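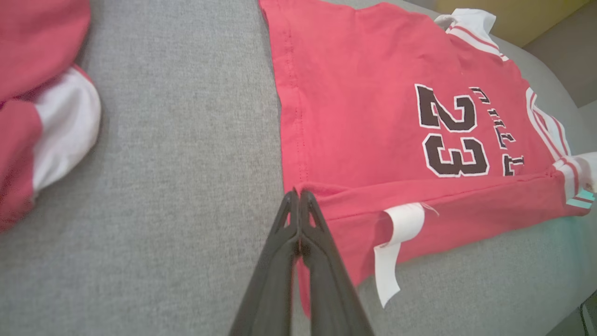
Drirex folding arm, long-term review

We run a laundry and garment finishing shop in Gemport. Most of our trade is team kit, school sportswear and second-hand clothing that comes in by the sack and goes out folded, bagged and labelled. In April we took a Drirex arm on a trial lease, and on 10th May I had to tell the owner whether to keep it. This is a longer version of what I told her, with the grumbles left in.

What you get

The arm, a gripper with two fingers, a small camera that sits at the wrist, a control box and a foot pedal. The table is not included. The makers say any flat surface will do, which is wrong. We tried it on our old melamine bench first and thin shirts slid away every time the fingers pushed at them. On a padded table with a woven grey cover it behaves far better, because the cloth stays where it is put. Budget for that before you sign.

Setting up took most of a day. An engineer from Pons, who handle the leasing, bolted it down and left us with a folder. The folder is good on safety and poor on everything else.

What it can fold

T-shirts, polo shirts, pillowcases and tea towels. We didn't try it on anything with a zip. It works by bringing the closed fingers down near an edge, opening, taking hold and lifting the edge over. On a plain adult T-shirt in medium-weight cotton it is steady and the result is neat enough to go straight into the bag.

Team shirts are harder. Big printed numbers are stiff, and a fold that crosses one wants to spring back. Contrast trim on the collar and cuffs doesn't bother it much. Care labels do. If a label is hanging out near the hem, the fingers will sometimes take the label and leave the shirt, and then you get a very confident lift of nothing. Our fix is to tuck the label in when the shirt is laid out. It takes a second, but a person has to do it.

It is also fussy about neighbours. Two garments of the same colour on the table need a clear gap between them or it can start on the wrong one. Red on red was the worst we found.

Speed

Over one full shift I kept a tally. The arm finished 119 shirts without help and needed a hand with 24 more. A quick folder on our floor will beat that before the afternoon break. The arm doesn't slow down at four o'clock, though, and the last shirt looks like the first, which can't be said for any of us.

When it fails it usually stops and shows an amber light. Now and then it doesn't know it has failed and carries on folding a shirt that is already a heap. You learn to glance across.

What changed for the people

There are six of us in finishing. When the arm arrived everyone assumed it would be five by the summer, and the way it was announced didn't help. We got a notice on the board with a picture from the Drirex brochure and no mention of jobs. If you are thinking of bringing one in, talk to people first and put it in writing. We had the meeting a fortnight late and it went badly for that reason.

No one has been let go. The work has moved about instead. Folding used to be what you did when you weren't doing something else, and several people liked it. You could stand, talk and let your hands get on. The job next to the arm isn't like that. You lay out, tuck the label, step on the pedal, watch, clear the finished piece and lay out again. Anežka Baláž had the first two weeks on it and said she felt she was waiting on the machine hand and foot. I did three days and agree with her. It is easier on the wrists and worse on the head.

We now swap every two hours. That was Anežka's suggestion and it should have been in the folder.

The good side is the sorting table. Stain checks and repairs were always rushed, and with the arm doing the plain shirts we have one person on checking for the whole shift. Dirceu Damasceno has gone back to mending, which he trained in and had hardly touched for years. Returns from our biggest club customer have dropped since then. I'd put that down to Dirceu having the time to look at a seam properly, so the arm gets only part of the credit.

Pay is still an open question. Those of us who can clear a fault and reset the grip points are doing something we weren't doing before, and at the moment it goes down as ordinary finishing work. I've raised it. The lease costs 118 a week before service visits, so the money for machines can evidently be found.

Compared with the Prultis

We had a Prultis folding frame on loan a couple of years ago. It is a different sort of thing - you clip the shirt at the shoulders and it pulls it through. Much faster, very loud, and it left clip marks on anything soft. It couldn't do small sizes at all. The Drirex is slower but gentle, and quiet enough to have the radio on. For a shop that only does adult shirts in bulk I would still look at the Prultis. For mixed loads like ours the arm makes more sense.

Small complaints

The pedal lead is too short. The finger pads pick up lint and need wiping at every break or the grip gets unreliable. The fault messages are in codes and the list of codes is on a separate sheet, which we have already lost once. Updates install themselves at start-up, so on a Monday you may be standing about with a full trolley. Support by phone is polite and they do ring back.

Would I keep it?

Yes, on the lease, and I wouldn't buy one yet. My advice to the owner was to carry on until the autumn kit rush, keep the two-hour swaps, sort out the pay grade and leave Dirceu where he is. She has agreed to the first two and is thinking about the rest.

Four out of five for the folding. Three for everything around it, mostly the table and that pedal lead.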